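Flastodus

Flastodus is an electronic pop group formed in Skolthorpe. The group consists of two members, both of whom sing and play keyboards. It records for the Van Dusen label and is best known for the album Amus. 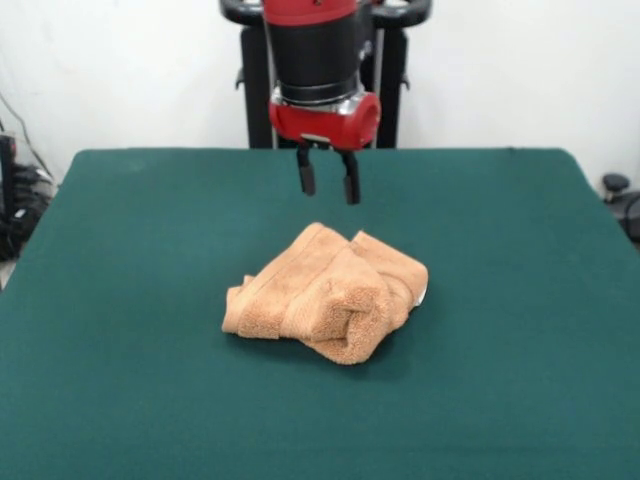 Popular Music Section, Skolthorpe Sound Archive

The group began as a studio project and did not play in public until its first single had been released. Early recordings used one analog synthesizer, a drum machine and a four-track tape recorder. Vocals were recorded dry, with reverb added during mixing. The group later replaced the tape recorder with a computer but kept the same synthesizer for bass parts.

Recording of Amus

Amus was recorded in a rented rehearsal room over one winter and finished in January. The album runs 40 minutes. Most songs are in a minor key and at a moderate tempo, and several share the same bass pattern at different speeds. The title track is an instrumental.
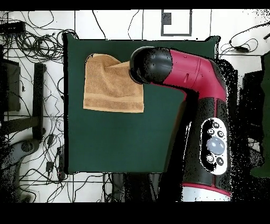 Tan towel at the corner of a dark green surface.

Van Dusen issued the album on vinyl and as a download. The vinyl edition places the title track at the end of side one; the download moves it to the end of the album. A later pressing corrected a level difference between the channels on side two.

Live performance 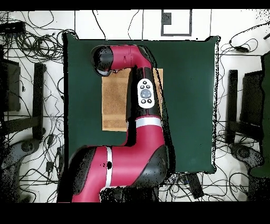 Maren Ostby, Contributing Editor

The group's usual stage setup has two keyboards facing each other, with the drum machine between them. Bass and percussion are sequenced. All vocals and lead lines are played live — the members exchange parts between songs but not within them. As a support act, Flastodus plays a fixed set of 20 minutes, drawn mainly from Amus. Headline sets add the early singles and a longer version of the title track.

Style

Reviewers have compared the group's sound to 1980s synth-pop, mainly for its gated drums and close two-part singing. The lyrics are in English and deal mostly with travel and work.
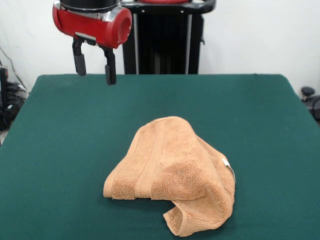

Does Flastodus use a drummer in concert?
The group performs without one. Percussion comes from the drum machine, which is started by hand at the beginning of each song.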